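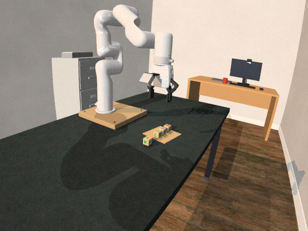 It couldn't be done, my aunt told me over the phone, not by the fifteenth and not by Christmas either, and anyway who was going to play the thing once it was fixed? She had her mouth full of something. I could hear the kitchen radio behind her, and behind that the long low horn of the Rika coming in to the landing, and I stood in my apartment 360 miles away holding the phone a little off from my ear so I could hear it better.

The thing was my grandmother's accordion. It was a Veltov, the big kind, red as a cough drop, and it had lived under the stairs in the house at Catora for as long as I'd been alive to bump my shins on it. My grandmother had played it on the ferry every summer evening when she was young, going back and forth across the lake for nothing but her fare and whatever people dropped in the case. That was where she met my grandfather. He worked the ropes. The story was that he threw the line and missed the post, three times running, on account of a waltz, and the captain charged him 60 cents for the time lost, and he paid it gladly and told everyone it was the best money he ever spent.

Well, now there was a bridge. It had been talked about so long that I think most of us had stopped believing in it, the way you stop believing in a cousin who's always about to visit. But there it stood, with its lamps already lit at night, and the Rika was going to make her last crossing on 15th June, and I had got it into my head that the accordion ought to be aboard.

"I only need somebody to look at it," I said.

"Looking is free," said my aunt, and swallowed. "Come and look."

So I took my vacation early and drove down. I should explain that I hadn't been back in 13 years, apart from funerals, and funerals don't count, you see everyone's shoes and nothing else. I came over the hill with the windows down and the lake was lying there just the color I remembered, like the inside of a mussel shell, and I had to pull over next to somebody's mailbox for a minute. A dog came out and considered me and went back in.

The house stands at the top of 43 steps. I know the number because every child in our family learned to count on them, and every one of us got lost in the thirties where the stone is broken and you can't tell if it's one step or two. My grandmother said one. My grandfather said two. I had gone through a whole year of school believing that arithmetic was a matter of which side of the family you favored.

My aunt was waiting at the top in her slippers. She had gotten smaller, and so had the door, and so had the place under the stairs, where I had to get down on my hands and knees and back out again with the case dragging after me and a good deal of dust in my hair. We put it on the kitchen table. She moved the butter.

I don't know what I'd expected. The leather straps had gone stiff and one of them came off in my hand like a piece of bark. When I undid the clasp and pulled, very gently, there was a sigh, a long, tired, papery sigh, and then from somewhere down in the bottom a single note that went on and on after I'd stopped moving, and my aunt put her hand flat on her chest.

"That's her," she said. "That's just how she sounded getting out of a chair."

We laughed until we had to sit down ourselves.

The only place left in Catora that would even think about it was Zamudio & Daughter, on the street behind the fish market, where they mended shoes and suitcases and, if you asked nicely, umbrellas. The daughter was seventy if she was a day. She put on a second pair of glasses over the first pair and opened the bellows out along her counter, and she went down every fold with the tip of her little finger, humming. I told her about the ferry and the waltz. I told her about the rope and the post. I may have gone on a bit. She let me get all the way to the end, and then she said that she'd been on the boat that evening.

"You weren't," I said.

"I was five. I had a paper cone of cherries. He missed it four times, not three." She closed the bellows up again, as carefully as you'd fold a christening gown. "And it wasn't a waltz."

"What was it?"

But she wouldn't say. She said she could patch leather, since leather was leather, and she could make me a strap that would outlast the both of us, but the reeds were another matter and she didn't like to promise. I should come back in a week. I asked what I'd owe her, and she waved me out of the shop with a shoehorn.

It was a good week. I'd thought I would be bored, and instead I painted my aunt's shutters and ate too much and slept in the narrow bed with my feet hanging off the end. In the evenings I walked down to the landing and rode across and back. The deckhands were boys I didn't know, sons of boys I did. There were always a few old people who rode along for no reason, like me, with their bags on their laps, and we'd nod to each other and look at the bridge, and then look pointedly at something else. One woman told me she'd had all her best ideas on that boat. I asked her for one and she thought about it from the middle of the lake right to the far side and said, "Soup, mostly."

When I went back to the shop the accordion was sitting on the counter with a new strap, dark brown, with a row of tiny stitches so even that I ran my thumb over them twice. The patches in the bellows were brown too, against the old black. She hadn't tried to hide them. She said that some of the notes were gone for good and some would come and go according to the weather, and that I'd better find somebody with a light hand and low expectations.

"I was hoping you," I said. I hadn't known it until it was out.

She took off the top pair of glasses, and then the other pair.

I won't pretend it was a concert. The whole town was on that boat, or it felt like it, and there were babies crying and somebody had brought a cake the size of a door, and the captain made a speech that the wind took away. My aunt sat beside me in her good coat holding my hand very hard. When we were well out on the water, with the sun going down behind the bridge and making it look, I have to admit, rather handsome, she sat down on a coil of rope in her shop apron and put her arms through the straps.

It wasn't a waltz. It was the silly song about the goat and the bishop, the one my grandmother used to sing when she washed our hair, with all the verses that we weren't supposed to understand. Every fifth or sixth note was only air. It didn't matter, because people knew where the notes went, and they put them in. The boys on the ropes knew it. My aunt knew verses I had never heard in my life and I looked at her and she looked straight out at the lake and sang them.

And when we came in to the landing, the youngest of the deckhands, a boy with ears like jug handles, took up the line and swung it and missed the post. He missed it again. I don't know if anyone had put him up to it, and I've never asked. By the third time the whole boat was counting for him, out loud, and half of them stopped at three and cheered, and the other half went on to four.

The accordion went back up the steps that night, with me carrying it and my aunt behind me with the flashlight, telling me to watch my feet where the stone is broken.

"One," I said, stepping over it.

"Two," said my aunt.

Search stories
Type a title or keyword
Go

Comments (4)

lakeside_reader
My mother had a red one too and it lived behind the sofa. I can smell the case just thinking about it. Thank you for this.

Anonymous
I read this to my husband while he was doing the dishes and he stopped running the water at the part with the cherries. He says it was four.

pickles_and_thread
Is there more about the aunt? I would like to know the other verses!!

threebuttons
Lovely. One small thing, a big accordion up all those steps in the dark, I hope you rested halfway. Mine weighs as much as a calf.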